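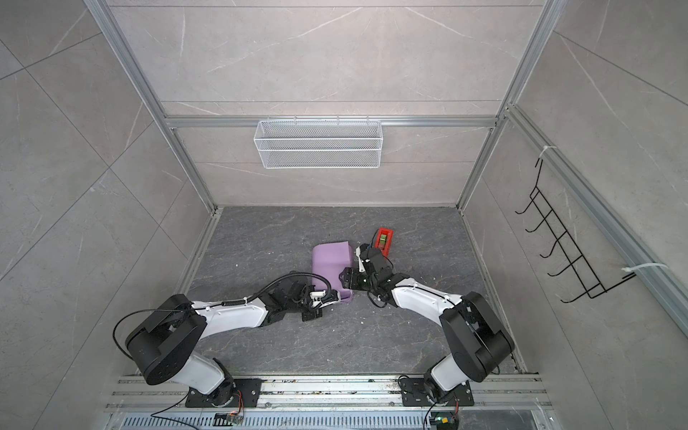
Ticket opened by Manju Rathore, Detholm cell, 5 January 2023. Left arm stops with a wrist joint overload during the two-arm fold routine. The fault has come up 14 times since the last service and clears on a restart of the controller. The right arm has logged nothing. The stop comes when the left gripper has hold of the lavender piece and the right gripper is close beside it, ready for the handover. The corrugated cable on the left arm runs in an arc from the shoulder housing, along the upper arm and down to the gripper, and I suspect it is pulling on the wrist at full reach. There are also crumbs on the floor of the cell, mostly near the grippers.

Controller: Vakilon, standard build. Cycle count at last fault: 1,825.

Steps tried before opening the ticket:
Restarted controller. Fault cleared, came back after 12 cycles.
Lowered arm speed one step. No change.
Swapped the fold program for the older version. No change.

Reply, Devendra Shakya, Grewal support
Please leave the speed where it was originally, as the lower setting makes the log harder to read. Power down, then move the left arm by hand to the handover position. Note whether the wrist springs back when released. Check the bolts on the left mounting plate as well. Send the joint log with the next message.

Reply, Manju Rathore
Speed put back. Mounting plate bolts are tight. With power off the wrist turns back a few degrees when let go. With the gripper connector unplugged and the cable held clear, it stays put. Log attached. Floor brushed out at the same time.

Reply, Devendra Shakya
Log agrees with cable drag. Load climbs over the last part of the reach and drops as soon as the arm retracts. Free the cable at the upper arm clip, feed 3 cm of slack towards the gripper and refasten. Do not take the slack from the shoulder end. Rerun joint calibration on the left arm only, then run the Firnilau test program with the grippers empty before going back to the fold.

Reply, Manju Rathore
Slack added, calibration passed. Test program ran through without a fault. Fold routine restarted at normal speed. Please keep the ticket open until the next service.

Status: monitoring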